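FOR IMMEDIATE RELEASE
02/09/2021

Skunow opens its loft workspace in Omport, mezzanine and all

OMPORT - I get to write this one myself, so please forgive me if it sounds more like a letter than a press release. After 11 months of planning, painting and waiting on deliveries, the Skunow workspace is open, and I could not be happier to tell people about it!

Some quick background for anyone new to us. Skunow is a shared workspace run by Terkmont, and until now we have been squeezed into two low rooms over a print shop on the other side of Omport. People ate lunch on the stairs. If you wanted to spread out a project on a table, you had to wait for someone else to pack theirs up. We loved that place (most days), but we had outgrown it well before last October, when we signed the lease on the new one.

The new one is tall. That's the first thing everybody says when they walk in, and it's the first thing I said too. It's one big open loft, white walls, white ceiling, with the beams left showing and a mezzanine running across the back behind a black metal railing. We could have closed off those beams and made the place easier to heat, and our builder would have been glad to do it. I talked everyone out of it. I still think I was right, but ask me again when the first winter bill comes in.

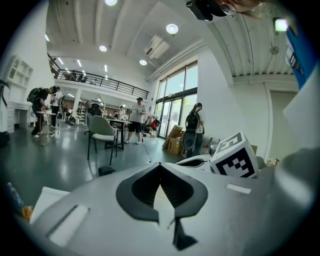

Photo: Terkmont / Skunow workspace, Omport

We put a lot of thought into the lighting, probably more than is healthy. The old rooms had one harsh fixture each and by midafternoon everyone was squinting. In the loft we went with round recessed lights in the high part of the ceiling and a different setup under the mezzanine, where the ceiling drops and you want something smaller and closer to the desks. There are windows as well, with the air conditioning unit mounted up high on the wall where it doesn't take space away from anybody. I used to sit right next to the old one and wore a scarf in July, so this was a personal project of mine.

Under the mezzanine is the main working area. It has desks and a metal shelving rack, and yes, the desks filled up fast. I had this lovely idea that we'd keep them clear for a week or two so that I could show visitors around and look organized. It did not happen. People brought their stuff over and got going, and the desks are cluttered, and I've decided I like it that way. A workspace with bare desks always makes me feel like I should be whispering.

Up on the mezzanine you can get a bit of distance from all that. You can lean on the railing and see what's going on down on the main floor, or you can turn your back to it and take a phone call. We went back and forth over whether to put up screens there. For now we're leaving it open, and if it gets too loud we'll think again.

The whole space comes to 604 square meters counting the upper level, and we have room for 57 members with a regular spot, plus people who drop in by the day. Day passes are 135 for a book of ten, and members can bring a guest whenever they like as long as they sign them in at the door. If you were a member at the old rooms, your rate carries over and you don't need to fill in anything new - your key code will be sent to the address we already have for you.

Now, the sink. I know it's odd to put a sink in a press release, but at the old place we had to carry water up from the print shop, and every single person who filled out our wish list asked for one. So there is a proper white counter out on the main floor with a tall black faucet, the curved kind with a lever handle, and you can get a big jug under it without tipping it sideways. I picked that faucet. It took me three weekends and I regret nothing.

Putting it out in the open was a bit of a gamble, as we weren't sure people would want the splashing and the chatting so close to where they work. What sold us on it was Ding, our monthly open table, where members bring whatever they're making and show it to each other. At the old rooms Ding ended up crammed around whichever desk was free. In the loft we'll hold it near the counter, so you can wash your hands, rinse a cup and get back to the talking without missing half of it. 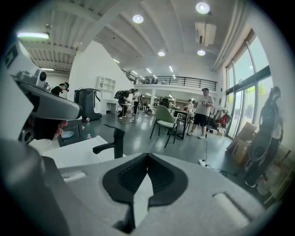

Skunow Members and Space Team

The floor is worth a mention too. It's polished gray, all the way back under the mezzanine, and it sweeps up in no time. We had carpet before. I won't go into the carpet. If you roll things around a lot, carts or chairs or equipment on wheels, you'll notice the difference straight away, and so will your knees.

A few things are still on the list. We want more hooks by the entrance, and a better spot for bikes, and I'd love a long bench for people who only need to sit down for half an hour. The labels for the shelving are ordered. Until they come, please use tape and write your name large, and if something has been on the rack with no name for a month, we'll move it to the lost and found box by the door.

We're holding open hours every weekday afternoon from two to five, and you don't need to book. Come in, have a look up at those beams, go up to the railing, try the faucet. Somebody from the team will walk you through how membership works and which desks are free. Groups of more than six should let us know ahead of time so we can make sure there's somewhere for everyone to sit.

Reporters and local newsletters are welcome to visit during the same hours, or at another time if that suits you better. We can set up a walk through the space and put you in touch with members who are happy to talk about their work. Please check with people before you take pictures of anything on their desks, as some of it isn't finished and they can be shy about it.

About Skunow
Skunow is a shared workspace in Omport for people who make, fix and try things. It is run by Terkmont and is home to Ding, a monthly open table for members and their guests.

Media contact
Skunow front desk, Omport
Requests are answered on weekdays, usually by the next morning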